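MIDIA COVE GUEST COTTAGES
Pre-Arrival Safety and Condition Checklist, with Inspector's Comments
Property: Rizzi House (hillside, two bedrooms, sleeps 4)
Inspection period: November
Inspector: Brenda Hollis
Status codes: S = satisfactory; A = attention needed; R = repaired during the visit; N = not applicable

Purpose and Scope

Each cottage let through Midia Cove Guest Cottages is inspected before the winter season opens and again whenever it has stood empty for an extended period. The inspection covers access, fire safety, water, electricity, kitchen equipment, outdoor areas, beach equipment, and storm preparation. It does not replace inspections required by the local authority or by the owner's insurer.

Items marked A must be closed before keys are released to guests. Where an item can be made safe by a temporary measure, the measure and the date for permanent work are to be entered in the property log.

Section 1. Access and Parking

1.1 Driveway surface free of loose stone and washouts. Status: A
Comment: The lower bend has lost surface material along the seaward side. A rental car can pass, but a driver meeting another vehicle would have to reverse uphill. Fill to be delivered and compacted. Until then, the arrival letter should ask guests to park at the upper pad.

1.2 House sign legible from the road after dark. Status: R
Comment: Sea grape had grown across the sign. Cut back. The reflective numbers are in good order.

1.3 Front steps, handrail, and landing. Status: S
Comment: Rail firm at all posts. The non-slip strip on the top step is worn at one end and should be replaced at the spring visit.

1.4 Exterior lighting at steps and parking pad. Status: S
Comment: Tested at 6:30 p.m. Both fixtures came on at dusk without adjustment.

1.5 Key box. Status: A
Comment: The cover is stiff with salt and the dial sticks. The code has not been changed since the previous guests departed. Replace the box and set a new code. The new code goes to the reservations desk only and is not to be written in the guest book.

Section 2. Fire Safety

2.1 Smoke alarms in each bedroom and in the hallway. Status: S
Comment: All sounded on test. Batteries replaced regardless of condition, as is standard at this visit.

2.2 Carbon monoxide alarm near kitchen. Status: S
Comment: Within service life.

2.3 Kitchen fire extinguisher. Status: S
Comment: Gauge in the green band. Bracket secure. Tag signed.

2.4 Fire blanket. Status: A
Comment: The pouch is on its hook but the blanket is missing. Supply a new one.

2.5 Exit route from rear bedroom. Status: R
Comment: The shutter outside the window had been latched from the exterior. It was opened and secured against the wall. Cleaning staff are reminded that no bedroom shutter may be latched from outside while a cottage is occupied.

2.6 Propane cylinders, hoses, and regulator. Status: S
Comment: Soap test carried out on all joints. No bubbles. Cylinders chained upright in the outdoor cage.

Section 3. Water and Plumbing

3.1 Cistern cover and screen. Status: S
Comment: Cover locked. Screen intact with no insect entry. Water level is adequate for the opening weeks, but a delivery should be booked if the dry spell continues.

3.2 Drinking water supply. Status: S
Comment: Bottled water delivered and stored in the pantry. The notice above the kitchen sink stating that tap water is for washing only is in place and readable.

3.3 Hot water temperature at taps. Status: A
Comment: The shower in the main bathroom reached a temperature likely to scald. Thermostat to be turned down and the reading taken again after a full heating cycle.

3.4 Pump and pressure tank. Status: S
Comment: The pump cycles normally. The house manual should explain more clearly that the pump stops during a power cut and that toilets may be flushed with water from the covered bucket in the utility closet.

3.5 Drains and septic cover. Status: S
Comment: No odor. Cover is flush with the ground and clear of the footpath.

Section 4. Electrical

4.1 Main panel labeled and accessible. Status: S
Comment: Labels were rewritten last season and remain legible. Beach chairs had been stacked in front of the panel door and were moved.

4.2 Outlets near sinks and on the porch protected and tested. Status: A
Comment: The porch outlet did not trip on test. It has been switched off at the panel and taped over. Electrician requested.

4.3 Ceiling fans. Status: R
Comment: The fan in the front bedroom wobbled at high speed. Blade screws tightened. It now runs evenly at all settings.

4.4 Standby generator. Status: S
Comment: Started on the first attempt and ran under load. Hour meter read 152. Oil clean. The exhaust points away from all windows. Guests are not to refuel the unit themselves, and the laminated card saying so has been placed on the fuel cabinet.

Section 5. Kitchen and Living Areas

5.1 Stove burners and oven. Status: S
Comment: All burners light without delay. Oven door seal clean.

5.2 Refrigerator temperature. Status: S
Comment: Holding at a safe temperature after running overnight.

5.3 Glassware, knives, and small appliances. Status: R
Comment: Chipped glasses removed. The toaster cord was frayed near the plug and the toaster has been withdrawn. A replacement is on the Itemden order.

5.4 Screens on windows and doors. Status: A
Comment: There is a tear in the lower panel of the sliding screen to the porch. Mosquitoes are heavy after rain, and guests often leave this door open in the evening. Patch before arrival.

5.5 First aid kit. Status: A
Comment: Burn gel and antiseptic wipes are past date. Restock from the office supply. Add tweezers for sea urchin spines, which guests have asked for on several occasions.

Section 6. Porch, Garden, and Pool

6.1 Porch railing. Status: S
Comment: Pushed and pulled at each post with no movement. Paint is lifting on the seaward face. This is a matter of appearance only at present.

6.2 Overhead branches and coconuts. Status: A
Comment: Ripe nuts hang above the hammock. The hammock has been taken down until the palm is trimmed.

6.3 Poisonwood or other harmful plants near paths. Status: S
Comment: One seedling removed by the gardener on an earlier visit has not returned. The plant identification sheet is in the guest folder.

6.4 Plunge pool gate and latch. Status: S
Comment: The gate closes and latches by itself from any position. The latch is out of reach of small children.

6.5 Pool water and drain cover. Status: S
Comment: Water clear to the bottom. Drain cover fixed with all screws present. Fadix dosing unit set to the winter program.

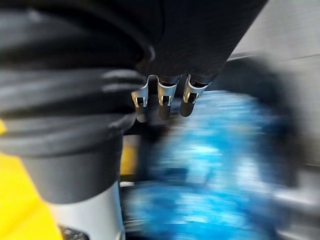
Section 7. Beach Path and Water Equipment

7.1 Path to the beach. Status: S
Comment: The path is roughly 200 yards long and passable in sandals. The coral rock near the bottom is sharp, and the rope handhold there is sound.

7.2 Warning sign on currents. Status: A
Comment: The sign has faded badly. It must state that there is no lifeguard, that swimming alone is discouraged, and that swimmers should stay out of the cut between the two points when the tide is running. Reprint in larger letters.

7.3 Kayaks and paddles. Status: S
Comment: Hulls dry inside. Drain plugs present. Paddles free of cracks.

7.4 Life jackets. Status: A
Comment: Adult sizes are in good condition. The child's jacket has a broken buckle and has been withdrawn. Families with children are not to be offered kayaks until it is replaced.

7.5 Snorkel masks and fins. Status: S
Comment: Rinsed and dried. The fins should be stored flat, as those hung by the heel have begun to lose their shape.

7.6 Throw line at beach landing. Status: R
Comment: Line was tangled. Washed, dried, and repacked in its bag.

Section 8. Storm and Emergency Preparation

8.1 Storm shutters and hardware. Status: S
Comment: Every panel is numbered to match its opening. Wing nuts greased. Spare hardware is in the marked tin.

8.2 Flashlights and battery radio. Status: S
Comment: Tested. The radio receives the local station clearly from the kitchen window.

8.3 Emergency contact sheet. Status: A
Comment: The clinic's after-hours number on the sheet is out of date. Correct the sheet here and in every other cottage. Directions to the property should be written out in full, because street addresses are not commonly used in the settlement.

8.4 Evacuation information. Status: S
Comment: The map to the shelter is posted inside the pantry door. The route avoids the low road, which floods.

Items to Be Closed Before Keys Are Released

Driveway fill at lower bend (1.1)
Key box and code (1.5)
Fire blanket (2.4)
Hot water setting (3.3)
Porch outlet (4.2)
Porch screen (5.4)
First aid supplies (5.5)
Palm trimming (6.2)
Current warning sign (7.2)
Child's life jacket (7.4)
Contact sheet (8.3)

General Comments

The cottage is well kept and the previous season's list has been carried out in full. Most of the faults above are the result of salt air and ordinary use. Items 3.3 and 4.2 are to be treated as urgent.

The owner has asked whether the driveway work may be put off until after the first booking. This is acceptable only if the upper pad is used and the lower bend is closed with a chain and a reflective marker. The reservations desk should confirm the arrangement with the guests in writing before they travel.

Signed: Brenda Hollis, Inspector
Copies to: owner; reservations desk; property log, Rizzi House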